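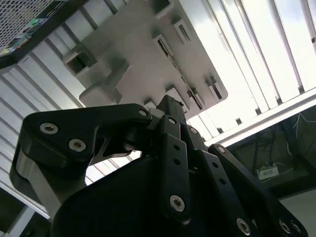 *Black link plates and silver hex screws, close up.*

**Part-time bookkeeper, Salinas office**

Hultberg needs a bookkeeper for 16 hours a week, starting in September. You will enter supplier invoices, match bank statements and prepare payroll for 15 employees. Mornings suit us best – we open at 8.

You need two years of bookkeeping experience and good spreadsheet skills. Parking is free.

Send a resume and one reference to Iwona Kozłowski at the Salinas office.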